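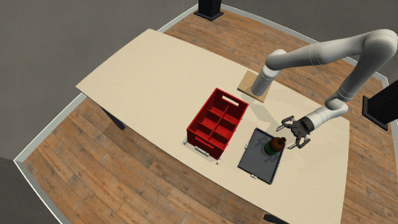 A beige-topped table on a plank floor, shown as a computer rendering.

Visit to the Plaker flooring works
Posted 1/14/21

We went to see Plaker in November, after putting off the trip twice. The works is on the edge of Skusard, behind the old goods yard, and the entrance is easy to miss if you come from the station side. Visitors sign in at the gate and are given a hi-vis jacket and ear plugs.

Plaker makes solid floorboards for houses and small halls. The timber comes in already sawn from Kwiatkowski, a yard across the river, and is stacked under a long open roof to dry before it goes into the kiln. Our guide said the time outdoors matters more than the time in the kiln, and that most complaints about gaps come from boards laid too soon in a heated room.

The tour lasted 2 hours. We started in the kiln building, where we could look in through a small window but not go inside. After that came the planing line, which is loud, and the sorting bench. Boards are sorted by eye. Those with sound knots are kept and sold as a rustic grade, while loose knots are cut out and the short lengths go for skirting or firewood. I had expected the rustic grade to be the cheap one, but it now sells better than the clear boards.

The finishing room was the part I liked best. They use hard oil made by Sireo, put on in 3 thin coats with a light sanding in between. Samples of each stage hang on the wall, and you are allowed to handle them. The difference between the first coat and the second is large – the third mostly evens out the sheen.

There is a small shop by the gate with offcuts, oil and felt pads for chair legs. A bag of offcuts is good value if you make shelves or boxes. The canteen was closed to visitors, so bring something to eat.

Groups are limited to 20 and places have to be booked by phone. Wear closed shoes. The bus back to the station leaves from the far side of the main road, and the stop has no shelter.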